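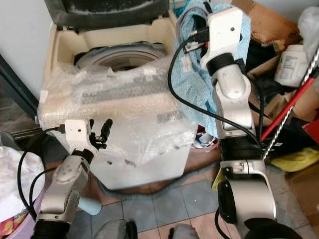
A top-loading washing machine, its front mostly covered in bubble wrap.

Last updated: August

August - By the Orkasent crafts desk

The small paper shop Garnari, in the old part of Trarnholm, sells over 1000 kinds of paper, and most of its customers come to make cards by hand. I went there to learn how they begin.

The first lesson is folding. A heavy sheet breaks at the fold if you press it against the grain, so the teacher lets everybody bend the paper softly both ways before they choose. Then comes the bone folder, one slow stroke. My first card was crooked. My second was also crooked, but less.

After the coffee we used the Magalhães stamps, which are cut deep and need very little ink. I liked the fern, number 1729 in the catalog. Two people at my table wanted it at the same time, and we made a line.

The class lasts from 9 in the morning until noon, with paper and glue in the price. You should bring your own scissors - the ones in the shop are good but there are few pairs. I went home with four cards and an envelope which does not fit any of them. The next class is for small albums, and I have already put my name on the list.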